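3.2 Station records and gap filling

Daily snow water equivalent (SWE) for the Olel basin comes from 35 stations, most of them above the treeline, a few down by the reservoir. Records are of uneven length. The Vevport gauge is the oldest and the only one with no break in the winter months. The Cisham pair was moved downslope partway through its record, see Section 2.4, and we treat the two positions as seperate stations.

Quality checks first. Negative depths removed. Jumps of more than one day's plausible snowfall flagged, then looked at by hand (Pereyra and Quezada, independently, disagreements settled by Farías). In all 1057 station-days were flagged and 436 of those thrown out. The rest turned out to be real storms, mainly in March, when the basin gets its heaviest wet snow and the pillows react late.

Gaps of up to three days were filled by straight line. Longer gaps by regression on the two best-correlated neighbors, same elevation band only. No filling across the April 1 peak, we left those seasons out of the peak analysis altogether. This costs us some of the high stations but the alternative is a peak date that was basically made up by the neighbors.

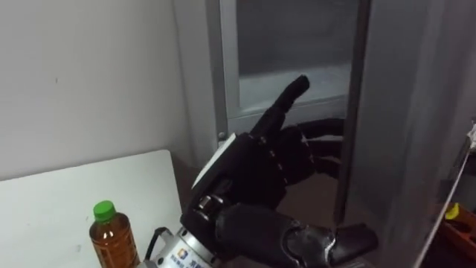 Figure 3. Black robotic hand with the index finger extended, in front of an open gray cabinet.

Elevation bands follow Montecinos's earlier scheme, with one change: the lowest two bands are merged. Too few stations there to keep them apart, and in a warm winter both can be bare by February. Band weights are by area, not by station count. Otherwise the crowded middle band would run the whole basin average.

3.3 From snowpack to summer flow

Seasonal flow (April through July) at the Onishi weir is the target. Predictor is basin SWE on April 1, plus fall soil moisture where we have it. Simple linear model, fitted leaving out one year at a time. We tried adding spring precipitation and it helped, of course, but a forecast made on April 1 doesnt have spring precipitation, so it is not in the final version.

Dry years are the problem. The model runs high in them, and the error is worst after a dry fall, when the first melt goes into the ground and never reaches the weir. Adding soil moisture takes out part of this. Not all. In the driest season on record the forecast was still 273 mm of basin-average runoff, well above what came down the river, and the irrigation district had already set its allotments by then.

Wet years look better. Errors small, no clear sign. One exception, a rain-on-snow event in early May that took out most of the middle band in under a week. Total volume was close to forecast but the timing was far off, and timing is what the district asks for first.

Ojeda suggested splitting the record by fall soil moisture and fitting each half on its own. We did this as a check. Slopes differ in the expected direction, but each half is short and the ranges overlap, so the pooled model is used from here on. Results by band are in Section 4, with the Cisham stations shown both in and out.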